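Conservación de textiles domésticos
Unidad 4. Prendas de punto: estructura, deterioro y cuidado
Apuntes de clase. Profesora: Azadeh Bagheri
Versión revisada: 27 de junio de 2019

Estos apuntes completan lo visto en el aula y suponen leída la unidad anterior (fibras proteicas y celulósicas). Los ejercicios del final se entregan por escrito.

1. Tejido plano y tejido de punto

El tejido plano se forma con dos series de hilos que se cruzan en ángulo recto, la urdimbre y la trama. El punto se forma con bucles enlazados unos con otros. De esa diferencia se derivan casi todos los problemas de conservación que nos interesan: el punto se estira más, recupera peor la forma cuando lleva mucho tiempo colgado y puede perder una columna entera de mallas si se rompe un solo hilo.

Conviene fijar el vocabulario:

Malla: cada uno de los bucles.
Pasada: fila horizontal de mallas.
Columna: serie vertical de mallas.
Galga: densidad de las agujas en la máquina. A mayor galga, punto más fino.
Remallado: unión de dos piezas malla a malla, con aguja o con máquina remalladora.

En el punto por trama, el hilo avanza en horizontal y la prenda se puede deshacer tirando de un extremo. En el punto por urdimbre, cada aguja recibe su propio hilo y la pieza apenas se desmalla. Los jerséis, los calcetines y la mayoría de las chaquetas son punto por trama.

2. Hilos lisos, jaspeados y con botón

Un hilo liso tiene grosor y color regulares. El jaspeado se obtiene retorciendo juntos cabos de distinto tono, y el resultado en la prenda es un fondo con trazos cortos. El hilo con botón (en algunos manuales, «nepé») lleva pequeños grumos de fibra de otro color, incorporados durante el cardado o la hilatura. En la prenda se ven como motas repartidas sin orden.

Para el conservador la distinción tiene consecuencias prácticas. El botón está sujeto solo por la torsión del hilo y se desprende con el cepillado. Además, es fácil confundirlo con suciedad o con una pelotilla. Antes de retirar nada hay que mirar con lupa si el grumo entra en el hilo o descansa encima.

Recuerden también que las fibras del botón pueden haberse teñido aparte. En la colección Kazemi, con la que trabajamos en las prácticas, hay chaquetas cuyo fondo crudo resiste bien el agua y cuyas motas rojizas sangran. La prueba de solidez se hace siempre sobre los dos colores.

3. Causas del deterioro

3.1. Deformación por peso. Una prenda de punto colgada carga todo su peso sobre los hombros. Las mallas se alargan en vertical y se estrechan. Las piezas se guardan en horizontal, con el menor número posible de pliegues y con rollos de papel sin ácido dentro de cada doblez.

3.2. Roce. Las zonas más expuestas son codos, puños, costados y la cara interior de las mangas. El roce saca fibras a la superficie, las fibras se enredan y aparece la pelotilla. Los hilos poco torcidos y de fibra corta la forman antes.

3.3. Fieltrado. Afecta a la lana. Las escamas de la fibra se traban cuando coinciden humedad, calor y movimiento, y el encogimiento no se puede revertir. El secado rápido con calor tiene el mismo riesgo que un lavado brusco.

3.4. Insectos. La larva de la polilla se alimenta de queratina y prefiere las partes con restos de sudor o de comida. El daño se reconoce por agujeros irregulares y restos sedosos. En el inventario de Prarkden se revisaron 203 piezas y 86 presentaban alguna pérdida por esta causa, casi siempre en cuello y puños.

3.5. Luz. Debilita la fibra y altera los tintes. El daño se acumula: una prenda expuesta cada diciembre durante años suma todas esas horas.

4. Examen previo

Se trabaja sobre mesa despejada, con luz rasante primero y difusa después. La ficha recoge:

a) Tipo de punto y galga aproximada.
b) Fibra, si se puede determinar.
c) Color de fondo y colores secundarios, con su distribución.
d) Uniones, remates y arreglos antiguos.
e) Daños, situados en un croquis.
f) Registro de la manga, también con la prenda puesta si su estado lo permite.

Manga de color crudo con motas de un marrón rojizo:
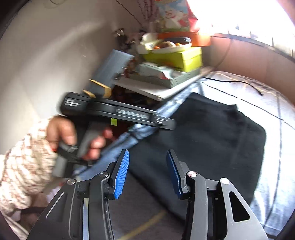 5. Limpieza

5.1. Aspiración. Potencia baja y una malla protectora entre la boquilla y la prenda. Se avanza levantando y posando, sin arrastrar.

5.2. Lavado en agua. Solo si la prueba de solidez es negativa en todos los colores. Agua templada, jabón neutro y la pieza apoyada en una bandeja perforada. El tiempo de inmersión no pasará de 17 minutos. No se frota ni se retuerce.

5.3. Secado. En plano, sobre una toalla blanca, devolviendo la prenda a las medidas tomadas antes del lavado. Se comprueba la posición de puños y cintura mientras la malla está húmeda —en seco ya no cede igual.

6. Arreglos

Para un punto escapado se usa ganchillo fino y se remonta la columna desde la última malla sana. Para un agujero pequeño, remallado con hilo de grosor parecido y algo más débil que el original; si hay tensión, debe romperse el arreglo antes que la prenda. En los codos muy gastados se aplica un soporte interior de tul teñido, cosido solo por el perímetro.

El arreglo antiguo no se retira por sistema. Puede ser parte de la historia de uso, y hay zurcidos que sujetan más de lo que parece.

7. Ejercicios

Ejercicio 1. Explique por qué un jersey por trama se desmalla y una tela por urdimbre apenas lo hace. Añada un esquema.

Ejercicio 2. Redacte la ficha de una prenda de punto propia siguiendo los apartados de la sección 4.

Ejercicio 3. Proponga un sistema de almacenamiento para una cómoda de cajones poco profundos. Indique materiales y orden de las piezas según su peso.

Lecturas: cuaderno de prácticas de Clallthorpe, capítulos sobre remallado y soportes. Hay copia en el taller.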